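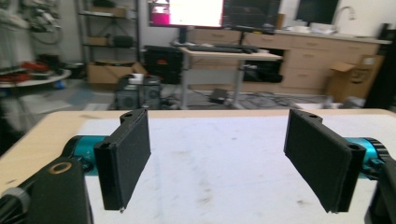 ## Skolladano white foam board, large

I've been selling these boards out of my little shop for a while now, and they're still the thing I reorder most. It's a big flat sheet of white foam board that you lay over a table you care about (or one you've stopped caring about!) and then you work on top of it. I stock two sheet weights, the standard and the heavy, and both come in the same large size.

What I like about it is how quiet it is. Put something down on bare wood and you hear it across the room. Put it down on this and you get a soft little thud. It's also easy on the eyes – small dark parts show up right away, so I spend a lot less time patting around for screws.

It does mark. I'd rather say so here than get the email later. Gray scuffs come first, then the odd speckle, and a damp cloth lifts the fresh ones if you're quick.

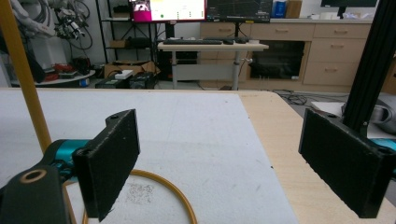 The old ones mostly stay, and I've made my peace with that. Flip the sheet over and you've got a second clean face, then order another when that one goes too.

**Good to know**

- White on both sides, matte
- Cuts with a craft knife and a straight edge
- Sold singly or in a pack of 3
- Ships flat in a Gurico carton, never rolled
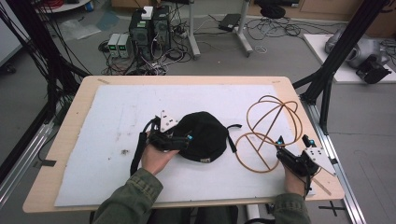
Size is the question I get most, and my answer is to go bigger than you think. You want the board to cover most of the tabletop, with room for your hands and whatever you're handling. A black baseball cap and a wire sphere can both sit on it with plenty of white left over, and dark fabric like that stands out beautifully against it. If your table is an odd shape, measure it first and trim the sheet down a bit at a time.

For holding it still I use a strip of tape along one border. The Hakik low-tack kind peels off clean for me, and I keep it in the shop too. Orders go out from the Lumbantobing storeroom, and I'll be restocking the heavy sheets in August.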